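Youth Soccer Should Stop Selecting Children by Size

Dec 19, 2022

Every November, the clubs of the Vititz regional league publish their academy lists for the coming season. Families read them closely, and children as young as nine learn whether they will train with the selected group or return to the general one. The league regards this as a service to talent. The record of its own clubs suggests that it is largely a service to early growth.

A coach who watches 400 children over 2 afternoons can judge only what is easy to see. Speed over a short distance is easy to see, and so is strength in a tackle. The ability to receive a pass with the body already turned, or to leave a space open for a teammate, takes longer to notice. Children born early in the selection year tend to have the first set of qualities because they are older. They are chosen, they receive better fields and more qualified instruction, and by fourteen the original judgment appears to have been correct.

Flindeo, the largest club in the region, offers a useful case. Of the 77 players in its selected groups last season, well over half were born in the first quarter of the selection year. The club has said that it picks the best players available on the day. No one need doubt its sincerity. The difficulty lies in the phrase "on the day," which gives a single trial more authority than it can bear.
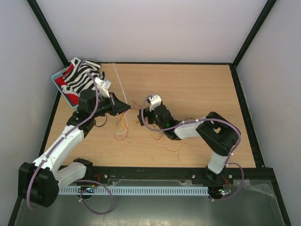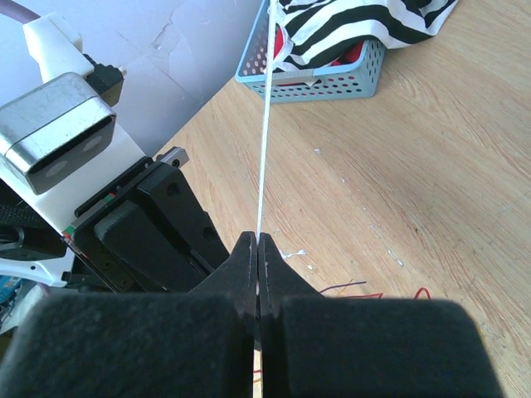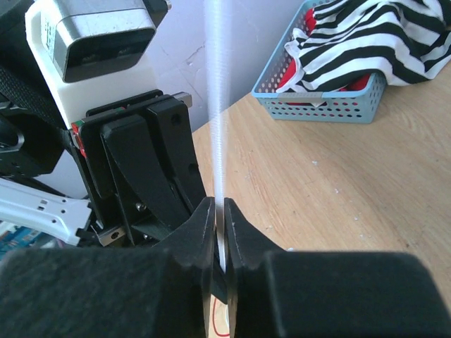 Smaller clubs have shown that other arrangements are possible. Pritar does not separate its players until the age of thirteen. Before that, groups are mixed every few weeks, and coaches keep written notes on each child across a full season. The club wins fewer under-11 matches as a result, and its board has accepted this openly. Its older teams have been competitive, and far fewer of its players leave the sport in their early teens.

Uysal has gone further and now holds one of its two yearly trials for children born in the second half of the year only. Critics call this unfair to the older children. The objection deserves a hearing, but the present system already favors one part of the calendar, and it does so without ever having been put to a vote.

Cost is the argument most often raised against reform. Keeping larger groups together requires more coaches and more hours on the field. The league should therefore establish a fund of $3000 per club, tied to the training of assistant coaches and renewed each year. Such a sum would not rebuild a youth program, but it would allow a small club to delay its first selection by at least one season.

The league should also stop publishing tables for teams under twelve. A coach whose standing depends on results in that age group will select the tallest defender and the fastest forward, and will be thanked by parents for doing so. The clubs will meet again in the spring to settle the rules for next season, and the age of first selection should be placed on their agenda.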